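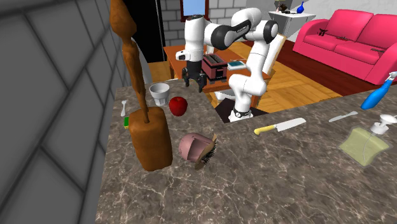

Fri 16 June. Second week of planning the cleanup shift with the arm doing the first pass, and the kitchen crew has opinions! Yesenia Barajas wants it to leave both knives alone (the yellow-handled one too) and just fetch the cup and the apple, so people still handle anything sharp. I'm with her. Ran 86 passes in sim last night, cup first, gripper coming down from above.

Bigger worry is hours. Ullel wants 20 minutes off each close, and the evening folks read that as 20 minutes off their pay, fair enough. Told them I'd ask before we touch the schedule. Still need to send Yesenia the pass log.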